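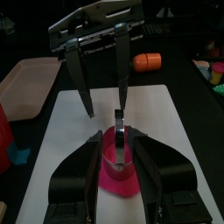 # Chapter 6: Thin Strip in Bending

A strip is a flat piece of metal whose thickness is small compared with its width, and whose width is small compared with its length. Strip bends easily about one axis and hardly at all about the other. Most of this chapter follows from that difference.

## 6.1 Terms and limits

The methods given in Chapter 5 for square bars apply here with two changes. First, the load is taken as acting across the thin direction unless the text says otherwise. Second, the deflection may be large enough that the usual straight-beam formula no longer holds. Section 6.4 gives the correction.

*Free length* is the distance from the edge of the clamp to the point of load. It does not include the part held in the clamp – a common source of error in student work. In the Dirnitz problems at the end of the chapter, the strip is 600 mm long overall and the free length is 400 mm.

Stiffness varies with the cube of thickness. If the thickness is doubled and all else is unchanged, the strip becomes eight times as stiff. Width has a weaker effect, and stiffness rises in direct proportion to it.

Side loads are left to Chapter 7. Readers who have not yet worked through Table 17 should do so before starting Section 6.2.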